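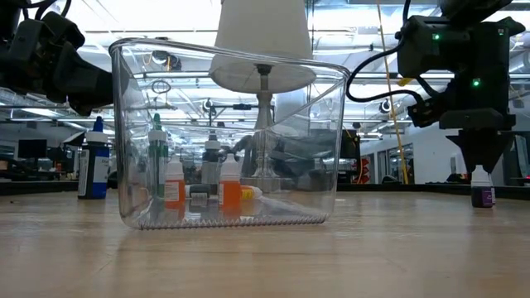 Prüfliste Kleinflaschen und Tropfflaschen im Werkraum
Werkstatt Skernberg, Raum 2
Begehung am 27. Oktober
Geprüft von: Parveen Samarakoon
Begleitet von: Reinaldo Lopes
Verteiler: Lesia Kobzar, Cauã Toledo, Aushang

Geprüft werden Arbeitstisch, Behälter, kleine Flaschen, Beleuchtung und Entsorgung. Die Punkte werden mit »in Ordnung«, »Mangel« oder »offen« bewertet. Bemerkungen bitte so schreiben, dass die nächste Person ohne Rückfrage weiterarbeiten kann.

1. Arbeitstisch

1.1 Tischplatte standfest, kein Wackeln beim Aufstützen
In Ordnung.

1.2 Oberfläche frei von Rissen und offenen Kanten
In Ordnung. Die Platte hat feine Kratzer, die mit dem Fingernagel kaum zu spüren sind. Kein Handlungsbedarf.

1.3 Oberfläche sauber
In Ordnung. Für Arbeiten mit Farbe trotzdem die Unterlage benutzen. Die Unterlagen liegen im Schrank, zweites Fach von oben.

1.4 Laufwege um den Tisch frei
Mangel. Auf der Fensterseite stand ein Hocker im Durchgang. Während der Begehung weggestellt.

2. Behälter

2.1 Behälter ohne Sprünge und scharfe Grate
In Ordnung. Rand rundum mit der Hand abgefahren.

2.2 Inhalt von außen erkennbar
In Ordnung. Der durchsichtige Kunststoff hat sich bewährt, die alten grauen Kästen werden nicht mehr gebraucht. Kleine Schrift lässt sich durch die Wand hindurch schlecht lesen. Zum Prüfen der Etiketten die Flaschen also herausnehmen.

2.3 Behälter beschriftet
Mangel. Es fehlt ein Schild mit der Raumnummer. Cauã Toledo druckt eines aus, wetterfest muss es nicht sein.

2.4 Behälter verschließbar
Offen. Der Behälter ist oben offen. Während der Kurse reicht das, über Nacht gehört er in den Schrank. Ob ein passender Deckel bei Balliline nachbestellt werden kann, klärt Lesia Kobzar.

3. Kleine Flaschen

3.1 Alle Flaschen stehen aufrecht
Mangel. Zwei Flaschen lagen, eine mit gelbem Etikett und eine mit dunkelgrau-weißem. Beide wurden aufgestellt. Bei Tropfspitzen ist das Liegen der häufigste Grund für verklebte Etiketten und Flecken, der Punkt wird deshalb jedes Mal einzeln geprüft.

3.2 Verschlüsse sitzen fest
In Ordnung nach Kontrolle von Hand. Eine Kappe ließ sich noch nachdrehen. Nicht mit der Zange anziehen, dabei reißt der Kragen.

3.3 Etiketten vorhanden und lesbar
In Ordnung, mit Einschränkung. Die Schrift auf den kleinen orangefarbenen Flaschen ist sehr klein. Jucélia Pacheco hatte schon im September um eine Lupe gebeten. Sie ist jetzt bestellt, Kosten trägt der Werkraum.

3.4 Flaschen am richtigen Ort
Mangel. Die hohe dunkelblaue Flasche stand neben dem Behälter auf dem Tisch. Nach Gebrauch kommt jede Flasche zurück, auch wenn der nächste Kurs gleich anfängt.

3.5 Verwechslungsgefahr
Offen. Die beiden orangefarbenen Flaschen mit weißer Kappe sehen gleich aus. Vor dem Öffnen Etikett lesen, nicht nach der Farbe greifen. Vorschlag von Reinaldo Lopes: ein Punkt mit wasserfestem Stift auf die Kappe. Bis zur nächsten Begehung ausprobieren.

3.6 Anbruchdatum eingetragen
Mangel. Die Liste an der Schranktür ist lückenhaft. Flaschen ohne Eintrag dürfen bis zur Klärung nicht benutzt werden. Monat und Jahr genügen.

3.7 Keine umgefüllten Stoffe
In Ordnung. Umfüllen in fremde Flaschen bleibt verboten — das gilt auch für Wasser.

3.8 Datenblätter im Ordner
Offen. Der Ordner stand im Büro statt im Werkraum. Zurückgebracht, aber das Register stimmt nicht mehr. Lesia Kobzar sortiert neu und legt eine Kopie in den Schrank.

4. Beleuchtung

4.1 Tischlampe steht sicher
In Ordnung. Die Lampe bleibt hinter dem Behälter stehen und wird nicht an die Tischkante gezogen.

4.2 Schirm sitzt fest und ist sauber
In Ordnung. Beim Abstauben die Lampe ausschalten und den Stecker ziehen.

4.3 Kabel und Stecker ohne Schäden
In Ordnung. Das Kabel läuft hinten am Tisch herunter. Die Mehrfachsteckdose von Erdem wurde gegen eine mit Schalter getauscht.

4.4 Abstand zu Papier und Lösemitteln
In Ordnung. Papiertücher bitte weiterhin auf der anderen Tischseite ablegen.

5. Entsorgung und Erste Hilfe

5.1 Abfallbehälter mit Deckel vorhanden
In Ordnung. Leere Flaschen kommen mit aufgesetzter Kappe hinein.

5.2 Bindemittel und Tücher griffbereit
In Ordnung.

5.3 Augenspülflasche vorhanden und haltbar
Mangel. Siegel in Ordnung, aber die Halterung ist locker. Schrauben nachziehen, notfalls Dübel ersetzen.

5.4 Notrufnummern ausgehängt
In Ordnung. Die interne Durchwahl lautet jetzt 405. Auf dem alten Zettel stand noch 70, er wurde abgenommen.

5.5 Handschuhe in passenden Größen
Offen. Größe S fehlt. Lieferung von Lasholm steht aus.

Zu erledigen

Schild für den Behälter: Cauã Toledo
Deckel anfragen, Ordner sortieren: Lesia Kobzar
Kappen markieren, Halterung befestigen: Reinaldo Lopes
Anbruchliste nachtragen: Jucélia Pacheco
Handschuhe nachfragen: Parveen Samarakoon

Frist für alle Punkte: 10 Arbeitstage ab Begehung. Erledigtes bitte auf dem Aushang abzeichnen. Der Werkraum bleibt in dieser Zeit geöffnet, gesperrt sind nur Flaschen ohne Eintrag nach 3.6.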